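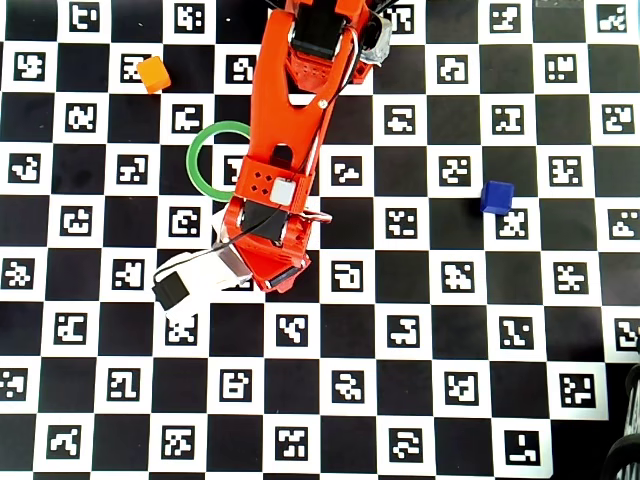 Evedo arm over the marker board, gripper open.

Gripper Servo Dropout: Frequently Asked Questions
Updated November 17, 2020

What is the fault?
The gripper servo stops answering on the bus while the arm is moving. The other servos keep running. The controller reports a lost device, and the last gripper position stays on the display even though it is no longer being read.

Which arms are affected?
Evedo arms with the Wouters cable set fitted before April. Arms at the Hoton bench use a different connector and have not shown the fault.

How often does it happen?
The Irley bench logged it two times in 2,104 cycles. Both events came during a wrist rotation with the arm reaching down and out.

What is the cause?
Strain on the cable that runs down the arm to the gripper. If the slack is taken up above the wrist, rotation pulls on the plug at the gripper servo. The plug backs out far enough to break the data contact while power stays connected. The servo then holds its last commanded position with torque on.

Is it a safety matter?
Yes. A gripper that has dropped off the bus can still be under torque and will not respond to an open command. A software stop does not release it. Keep fingers out of the jaw until the main supply has been switched off at the wall.

What should I do when the fault appears?
Press the hardware stop. Switch off the supply. Support the forearm by hand before power is removed, as the arm will drop. Do not push the plug back in with the power on. Note the joint angles from the log before restarting. 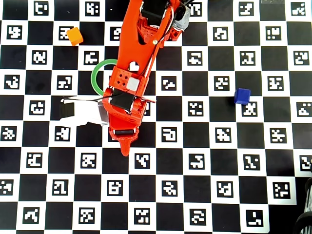 2 min read

How do I check the cable?
With the supply off, move the wrist by hand from one end of its travel to the other and watch the cable alongside the forearm link. It should stay loose over the whole range. If it goes tight at either end, feed slack down from the shoulder side. Then check the plug at the gripper servo. It should sit flush and should not move under a light pull.

Can I tie the cable to the link?
One tie at the upper end of the forearm is allowed. Do not tie it at the wrist block. A tie there moves the strain directly to the plug.

Does the fault affect calibration?
The marker board calibration covers the camera and the arm joints. It does not use the gripper reading, so it remains valid after a dropout. If the arm dropped onto the board, run the calibration again and inspect the fingertip and the jaw.

Can I keep the data from a run in which the fault occurred?
Keep everything up to the last good gripper reading. After that point the recorded gripper value is frozen. Cube and ring picks logged after it should be marked as failed, whatever the arm appears to have done.

How often should the plug be inspected?
Every 1,000 cycles, and after any work on the wrist.

Is there a replacement part?
The current Wouters cable set has a latching plug at the gripper end. It fits without changes to the printed parts. Run the full wrist travel check after fitting it.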